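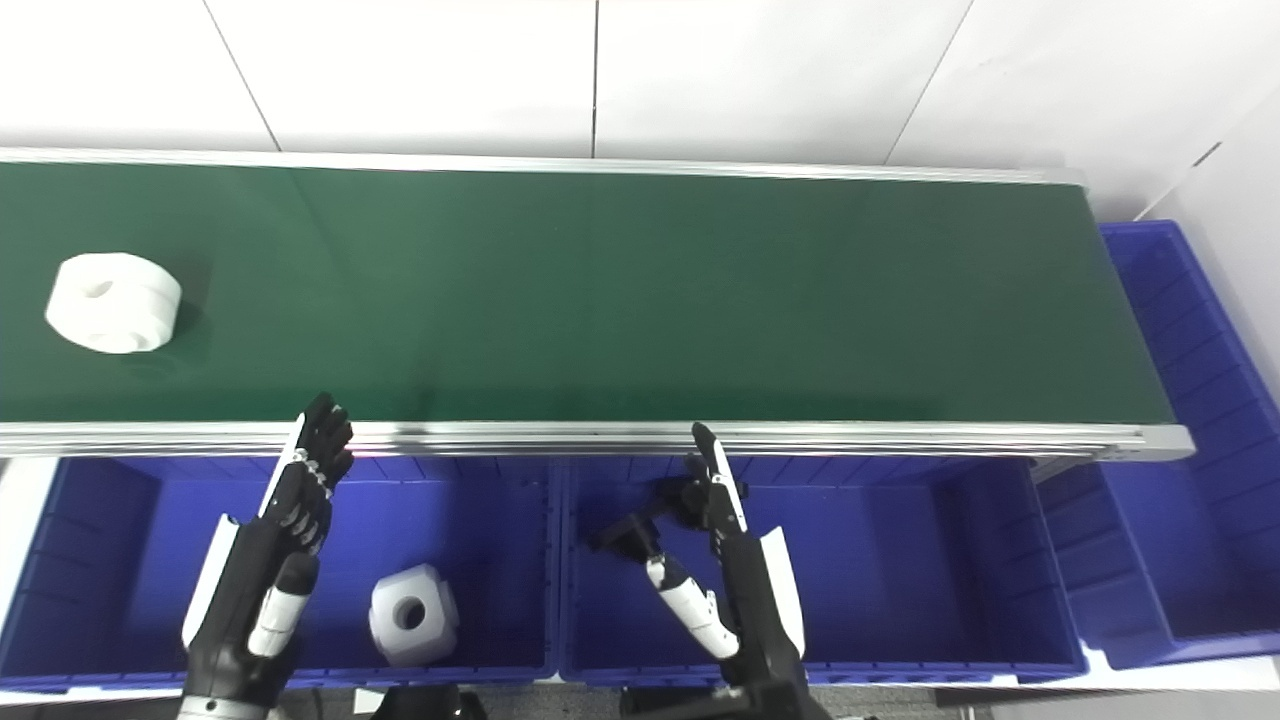

Sorting station, seen from the head camera. Spool on the belt, cube already in the left bin.

Teleop demos for bin sorting: my robot hesitates at the rail every time

Posted in Teaching by Demonstration

Hi all, I've been lurking since October and finally have something worth asking. I'm driving a two-handed setup by remote control (headset plus gloves) to teach it to pick white plastic parts off a green conveyor and put them in blue bins. Cubes go left, spools go in the middle one, and anything I can't make sense of goes in the bin at the end of the belt. I've recorded 130 demos so far and trained on all of them.

The trained policy does fine on cubes. With spools it brings both hands up to the front rail of the conveyor and then just hovers there, fingers up, like it's waiting for a bus. Sometimes it reaches after a while, sometimes the part rides right past. I replayed a bunch of my own demos and I think I see where it gets this, because I do it too! When a spool is still way over on the left I park the hands by the rail until it's close enough to grab. I never wait the same amount of time twice.

So do I throw those demos away and start over, or can I trim them? And is it bad that I switch hands depending on where the part is? I'm using the Morau gloves if that matters, and the belt runs at one fixed speed.

Thanks in advance — I've got the station most evenings until 10, so I can try things pretty quickly.
gluestick_ray

Nicanor Villalobos

Don't throw them out! The waiting is the classic one and I've done it to myself on two different projects. What's going on is that you were looking at the part and deciding, and the recording only has a pair of hands holding still. A lot of nearly identical moments where the right move is "stay put" and then one, somewhere, where it's "go." The policy picks up "stay put" really well.

What I'd try first is trimming. Go through the spool demos and cut the wait down to a short pause, but leave a little in, so it still learns that a far-off part means hold. If you cut all of it you get a robot that lunges at empty belt (ask me how I know). We use the clip editor in Dreta for this and it takes me an evening to get through 400 clips, with music on.

Then record some new ones where you make a rule for yourself and stick to it. Mine is that I pick a spot on the belt, and when the front of the part reaches it, I move. Every time, even if I could have gone earlier. It feels dumb while you're doing it and your demos come out so much more even.

About switching hands, yeah, pick a side per part for now. If a spool on the left is sometimes a left-hand grab and sometimes a right-hand reach across, the model can end up starting both. Once it's solid with one hand you can add the other back in on purpose.

One more thing, check where the hands rest between parts. Your fingertips are right up at the rail in that shot. I'd start every demo from lower down and further back, so that coming up to the rail means "I'm about to pick" and nothing else. Also gives the head camera a better look at what's in the bins.

wobbly_pete

more data. I had 400 before mine did anything useful

tansy_in_the_lab

Agree with Nicanor on most of it, but I'd go easy on the trimming if your model looks at more than one frame of history. Chopping the middle out of a clip makes the part jump along the belt, and mine got really twitchy after I did that. I ended up dropping the worst of the long waits whole and keeping the rest as they were.

Also look at the spools themselves. If they come down the belt lying on their side with the flat face pointing any which way, that's a harder grab than a cube, and you may be slowing down in the demos to work out your grip. I did a batch where I only practiced the grip, belt stopped, spool turned a different way each time. Didn't even save the first bunch, that was just for my own hands. After that I stopped dithering and so did the robot.

With the Morau gloves, redo the thumb calibration before each session. Mine drifts when my hands get warm and then I'm pinching air for a while before I notice.

gluestick_ray

This is great, thank you both (and Pete, noted). I do have frame history turned on, so I'm going to drop the worst waits and leave the others alone. Going to mark a spot on the side rail with tape tonight and move the rest pose down. Will post back with how the spools go.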